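Speaker Notes – Linen Reuse and Textile Stewardship in Guest Lodging
Prepared for the regional session, Sep 22, 2022
Issa Lodging Services, Office of Property Standards

Opening

Welcome attendees and thank the host property, the Laduvholm. Remind the room that the handout is at the back and that the slides will be sent out after the session. The talk covers the textile policy adopted by member properties, the results of the first full year, and the changes that take effect in November. Questions may be taken at any point.

Slide 1: Scope of the policy

The policy applies to all washable textiles in guest rooms and common areas: sheets, pillowcases, blankets, bath linen, table linen and loose covers. Carpets, curtains and upholstered furniture are handled under a separate schedule. Staff uniforms were considered during drafting and left out, as most properties contract for those independently.

State clearly that the policy sets a minimum. Properties may keep stricter rules where they already have them.

Slide 2: Where the program stands

At the close of the year, 1,335 rooms were enrolled. The original target was 1,000. Pause here, as earlier audiences have asked whether the figure includes seasonal rooms. It does, provided they were open for at least 50 nights.

Replacement purchasing was moved to a single supplier, Fusico, under a contract with a term of 2 years. Properties still holding stock from earlier suppliers should use it up first. Mixed stock is acceptable on the shelf but should not be mixed within one room.

Slide 3: Sorting after checkout

Items are sorted into three groups at the room: regular wash, treatment before washing, and review. The review group is for pieces with tears, thin areas or marks that have come back from the laundry more than once. A piece in review is tagged with the room number and held for the supervisor. It does not go back on the cart.

Marked textiles should be kept apart from the regular load. Heat from the dryer can set many common stains, and a piece that could have been saved is then written off. Bed covers and other large flat pieces account for a good share of these losses – they are often folded with the mark on the inside and missed.
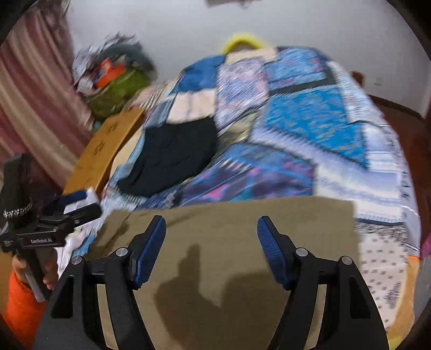

Who decides whether a stained item is retired?
The housekeeping supervisor decides, using the written grading sheet, and records the decision in the linen log the same day.

Slide 4: Grading

Walk through the grading sheet slowly. Grade A pieces return to guest rooms. Grade B pieces are sound but no longer suited to guest use, and may be moved to staff quarters or cut down for cleaning cloths. Grade C pieces are released to Druseo, the fiber recovery partner, which collects from each property on a fixed route. Bags for collection must be dry and labeled by fiber type. Blended fabrics go in the gray bags.

Slide 5: Changes in November

The linen log moves from paper to the shared system. Paper sheets will be accepted through the end of that month. Properties without a terminal in the laundry area should submit the request form now – delivery times have been uneven. The guest card in each room will also be reissued with shorter wording and larger type.

Closing

Refer attendees to the contact address on the last page of the handout. Collect the sign-in sheets before the break.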